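How Does a Robot Know Where the Cup Is?

Reach out and grab a glass of juice. Easy, right? Your eyes, brain and hand did a huge amount of work in a blink, and you didn't even notice! A robot needs software to do all of that. Software is a set of instructions written by people, and at the Drurgate Robot Lab those instructions have a name: Dritier.

Step one is SEEING. A camera picture is really a giant grid of tiny colored dots called pixels. To a computer, each pixel is just numbers. Dritier hunts through them for patterns. A big patch of pink numbers with a curvy top? Probably a cup! White things on a white table are much trickier – the numbers for the bottle and the numbers for the cloth behind it are nearly the same.

Shadows are sneaky too. They change the numbers on the table even though the table hasn't changed at all. Good software learns to ignore them.
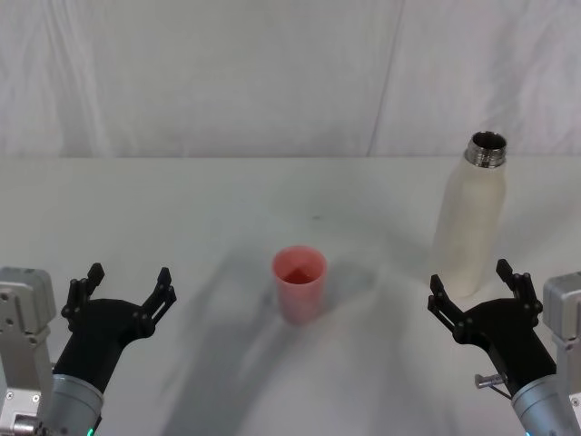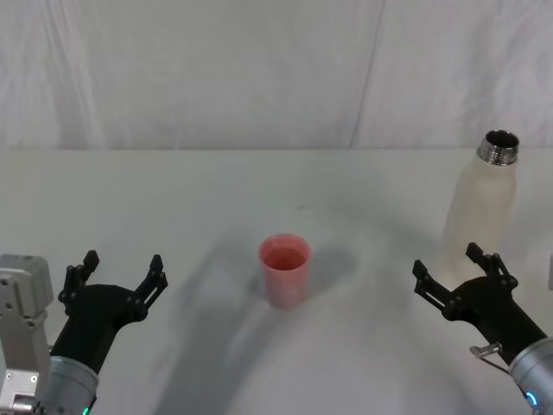 Both pictures: a pink cup, a white bottle with no cap, and two grippers wide open.

Step two is PLANNING. Dritier draws an invisible path through the air for each arm. It tries lots of paths and throws out the bad ones, like any path that would bump the bottle or crash one arm into the other. Tahira Farooqui, who writes the planning code, once had it test 77 paths for a single reach. It kept one!

Step three is CONTROL. Now the motors have to follow the path. The software keeps asking, "Where is my arm? Where should it be?" and fixes any tiny mistake right away. Dritier asks 80 times every second. Try saying "Where is my arm?" that fast!

Try it yourself: put a plastic cup on a table and close your eyes. Have a friend guide your hand using only the words left, right, forward, back, up, down and stop. Your friend is the software and you are the robot. Then swap places and see who needs fewer words.

Words to know
Pixel: one tiny dot in a digital picture.
Gripper: a robot's hand.
Path: the route an arm takes through the air.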